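Speaker notes: house rules for kitchen robot trials

Posted in October by the Hestside methods desk
7 min read

These are the notes I spoke from on Thursday, tidied up a little. Slide cues have been taken out.

Start with why we wrote rules at all. Gelell and Butau were both running kitchen tasks last year, and both reported a success rate. The two numbers could not be compared. Gelell counted a pick as good when the object left the surface. Butau counted it when the object reached the target and stayed there. Same word, two meanings. Ask the room who has been caught by this. Wait for hands.

Rule one. Write the success condition before the first run. One sentence, with a time limit in it. If the sentence changes, the run count goes back to zero. People don't like this one. Keep it anyway.

Rule two. Fix the start state and save it. Base position, arm pose, every object on the counter. In simulation there is no excuse for skipping this, it's a file. On hardware, use tape marks and a checklist. Sleiman runs both, and their checklist has 8 lines. It fits on a card.
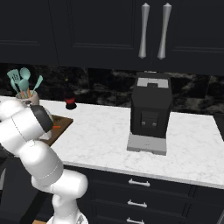

Rule three. Decide what counts as contact. The arm may touch the object it was sent for and the surface under it. Anything else gets logged as a contact, even a light one, even if the task finishes. Appliances and cabinet doors are the usual places. We set the line at any contact force the simulator reports. On hardware we go by the wrist sensor and the operator's note, and where those two disagree we log it.

Rule four. Report all the runs. In our last batch we did 600. Of those, 444 met the success sentence. Another 91 finished the task with a logged contact, and we list them on their own line — they do not go in with the successes. The rest failed. Show the table, leave it up, let people read it.

Rule five. Simulated and real results go in separate tables. No averages across the two. If a policy was tuned in one and tested in the other, say so in the caption, where people will see it.

Pause for questions here. Last time someone asked about small food items, which roll, and whether a rolled item is a failed run. Answer: it depends on the sentence from rule one. If the sentence says nothing about rolling, fix the sentence and start again.

Last part, stopping. On hardware, one person holds the stop and does nothing else. No laptop, no notes. Swap every half hour. Simulation doesn't need this, but we do ask for a hard cap on run time so a stuck arm can't sit there using up the night.

The checklist and the blank results table are in the shared folder. Send changes to the methods desk before the next batch starts.

Related items
Naming your runs so others can find them
Contact logs: what to keep
Notes from the Sleiman bench visit
Blank results table, second version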